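Minutes
15 January 2022
By Vibeke Briem
Filed under: Meetings & Minutes, Small Robots Group

Present: Mogens Eyvindsson (chair), Bent Kvaran, Bjartur Snorradóttir, Roswitha Hollmann, and myself taking notes. It was lovely to have all of us around the same table on a Saturday morning, and my thanks go to Roswitha for the cinnamon rolls, which were gone before we reached the second item.

1. Minutes of the November meeting

These were read and accepted with one correction. I had written that Bent would "rebuild the gripper," when what he had offered to do was reprint the two fingers with finer ridges. Bent was very gracious about it. The fingers are printed and fitted.

2. Where the Pollia work stands

Mogens opened with a short reminder of what Pollia is meant to find out, mostly for Roswitha's sake, who missed the autumn meetings while she was away in Clanda. We want to know whether a small hobby arm, with all the slop that hobby servos bring with them, can be taught to place its gripper over a die using a correction table learned from its own mistakes. The old way was to measure every link, write out the geometry, and hope. The new way keeps the geometry but treats it as a first guess, and then adds a correction that depends on where on the sheet the arm is reaching and on which direction it came from.

That second part, the direction, was Bjartur's idea, and it took up a good deal of the morning. She explained that the gears in each servo settle a little differently depending on whether the joint was last turning one way or the other, so the same command can leave the gripper in two different spots. Our earlier table averaged the two together and so was wrong for both. She has now split it, and the arm looks up its correction by direction of approach as well as by position.

3. Results of the placing trials

Bent reported. He ran 500 reaches over the holidays, with the die moved to a new place before each reach, and he read the miss distance off the sheet with calipers. (Several of us said how patient he had been. He said he had the radio on.) With the geometry alone, the typical miss was 9 mm. With Bjartur's split table it came down to 5 mm. Nobody was expecting so much from a change that costs nothing in parts.

He was careful to add that a typical miss is only part of the story. The far corners are still poor, and there the arm droops when it is stretched out, more so toward the end of a long run. Bjartur suspects the shoulder servo is getting warm and giving a little. Roswitha asked whether the droop could simply go into the table like everything else. Bjartur thought it could if it stayed the same from one hour to the next, and she doubts that it does. We agreed that someone should tape a thermometer to the servo case before we argue any further, and Bent will do it.

There was some discussion of the dots. Bent marks reference points by hand, and Mogens worried that a blunt pencil could account for part of the error all by itself. Bent has promised to switch to a fine pen. Roswitha offered to draw up a proper grid on her plotter, which was accepted with real pleasure.

4. Views of the arm

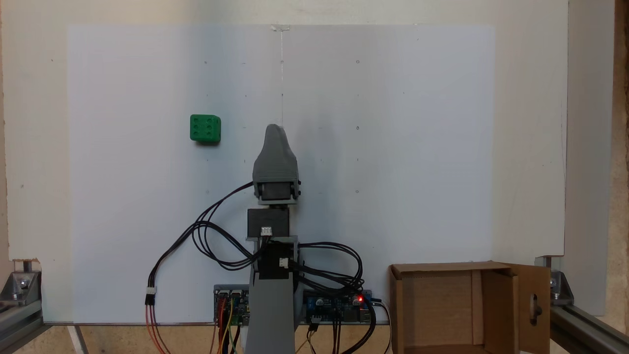
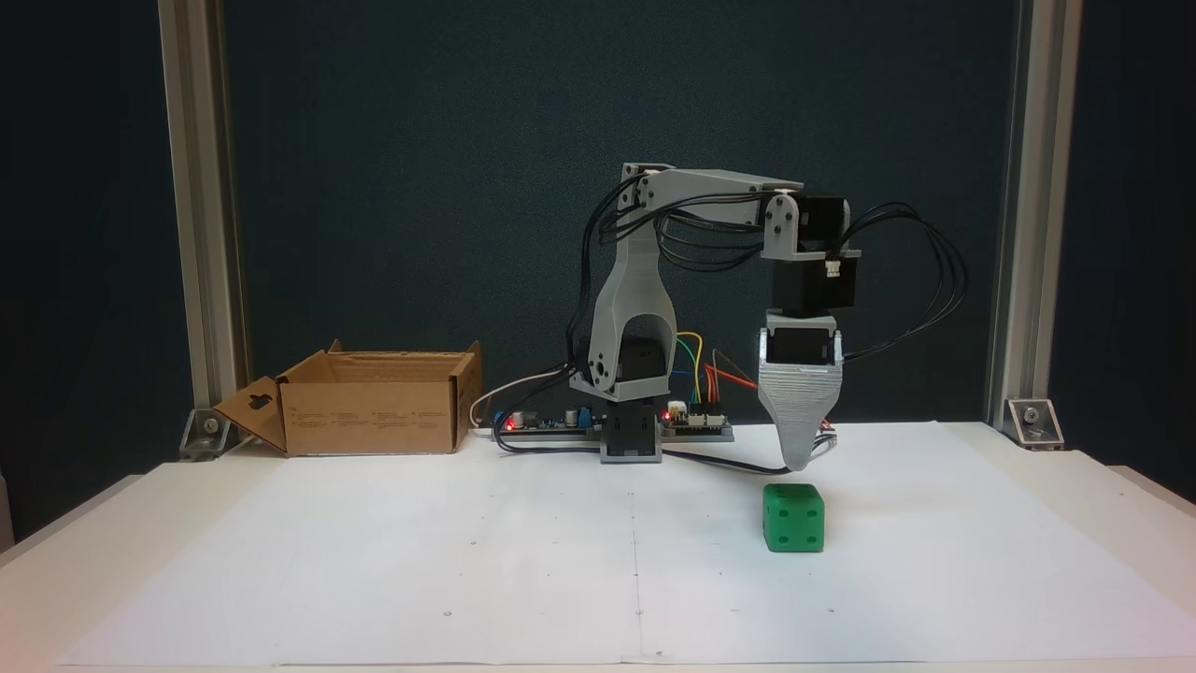

Is the correction table learned once, or does it keep changing while the arm works?

It is learned in one sitting and then held fixed for the whole run, so that every reach in a set of trials is judged against the same table. Bjartur would like to try a version that updates as it goes, but only once the fixed one has been written up.

5. Grasping

We had hoped to report on grasping as well, and I am sorry to say there is less to tell. Getting the tip over the die is one thing, and closing on it squarely is quite another. When the gripper comes down at a slight angle, one finger touches first and nudges the die, and by the time the second finger arrives the die has turned. Bent tried 20 grasps by way of a first look and would rather we did not quote a success rate from so few, so I won't.

Mogens suggested that the wrist should have its own small table, learned the same way, with tilt taking the place of position. Bjartur liked this very much and went off to the whiteboard with it for quite a while, and the rest of us had a second pot of coffee. What she came back with was a plan to learn the wrist correction at a handful of heights above the sheet, starting high and working down, so that a bad early guess can't drive the fingers into the table. We will try that next.

6. Software and files

Bjartur has moved everything into one folder called Umalex, which is also what we are now calling the program itself. The old scripts are still there under "old," and she asks, very kindly, that we please stop running them. The trial logs are plain text, one line to a reach, giving the target, the direction of approach, and the measured miss. Roswitha asked that servo temperature get its own column once Bent has his thermometer in place. Agreed.

I mentioned that two of the logs from the holidays have the same file name with different contents. Bent knows which is which and will rename them this week.

7. Writing it up

Mogens has begun a draft and read us the first page, which was clear and pleasant to listen to, although we did spend some time on the title. He would like the main result to be the comparison between the single table and the split one. That means we need the single table run again on the same targets, as the autumn figures came from the old gripper fingers and can't fairly be set beside the new ones. Bent agreed to do it. Bjartur will write the section on the method, and Roswitha will read the whole thing as someone coming to it fresh.

There was a friendly disagreement over whether to call it "learning" at all, given that a table with some smoothing between its entries is a modest sort of thing. Bjartur feels the word is fair. Mogens prefers "calibration." The draft will say calibration for now and we will come back to it.

8. Actions

Bent: thermometer on the shoulder servo; fine pen for the marks; repeat the single-table trials; rename the two logs.
Bjartur: method section; first version of the wrist table.
Roswitha: plotted grid; read the draft.
Mogens: send the draft around to everyone.
Vibeke: these minutes, and the key to the back door, which I still have in my coat.

9. Any other business

Roswitha asked if she might bring her nephew along one Saturday to see the arm, and we all said yes, of course. Mogens reminded us to switch off the power supply at the wall when we leave. The meeting closed shortly before lunch, and the next one will be set by email once Bent has his new numbers.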